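Home Papers Authors Data Search

3. What the arms really cost us

3.1 The bits left off the quote

When I drew up the first budget for the Vilside workspace I did what I suspect most people do: I wrote down the price of the arms, added a bit for luck, and went off to have lunch. The arms were the easy part. There is a quote, it has a number at the bottom, and the number stays put (well, mostly, once you've asked about delivery). What I hadn't planned for was everything that goes between an arm and the job you want it to do, and that's what this section is about.

I'll start with the tables, as they caught me out first. A table for two arms has to carry a metal frame as well, and the frame needs brackets, and the brackets need bolts that somebody has to order. We got our framing from Clivier, cut to length, and I forgot to allow for the offcuts and the second delivery. Then there's cable! I had one line in the budget that just said "cabling", with 944 pounds against it, and I remember being rather pleased with how generous that looked. It was gone by July.

You can see in Figure 2 where a lot of it goes. There are cables across the floor by the table, a loop of it over an arm, a thick yellow one dropping from above on to the tabletop, and in the last view a gripper with a spool of yellow cable between its fingers. Storage is the other thing to look for, with red bins on wire shelving in the second view. I'd never have thought to cost bins and shelves under robotics, but they ought to go there.

Figure 2. Arms, tabletops and cable in the workspace.

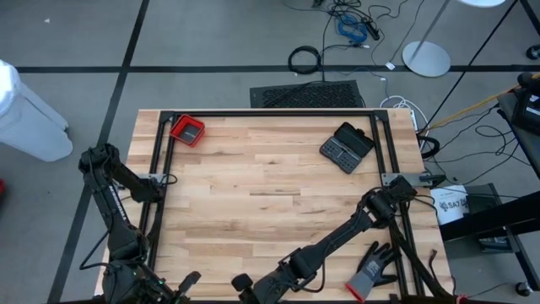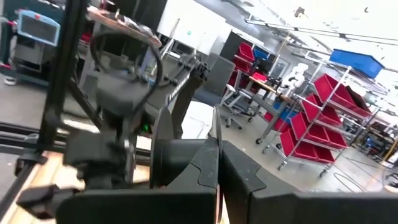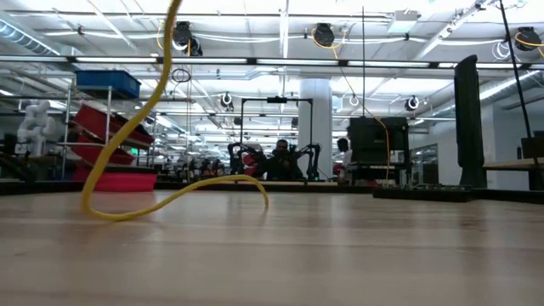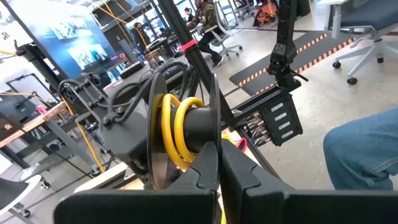
3.2 How I split the money now

My second budget had 13 lines where the first had four, and I've stuck with that layout. Arms and grippers share a line if they come from the same seller, and get one each if they don't. Spare gripper fingers have their own line. I used to tuck them in with the grippers and then spend them on something else, which Rajeshwari Murthy spotted when she went through my sums and has been very nice about.

Wrist cameras are separate from fixed cameras. They wear differently, they need different leads, and the mounts for the small ones cost us 730 pounds in the first year, more than the table itself. I still find that hard to believe, and I've checked it twice.

Then there's waiting. Ďurica quoted us five weeks for replacement joint covers and that's how long they took, so no complaints there, but I hadn't put the gap anywhere in the plan. These days each line has a lead time next to the price, and I order the slow things first even if we won't need them for ages. Vutgate will hold stock for us if we ask early, so I ask early.

I haven't sorted out people's time. Setting up a table takes a fair bit of it, re-running cables takes more, and neither shows up on an invoice. I tried logging my own hours for a while and gave up (I kept forgetting to stop the clock at tea). Section 4 has a go at an estimate using the job sheets, and I'd treat it as a low one.

Related papers
Shared benches and who pays for them
Keeping spares for two-arm workstations
A plain guide to lead times in small labs
Job sheets as a record of set-up work

Contact the authors | Copyright and reuse | Last updated April 26, 2018 | Back to top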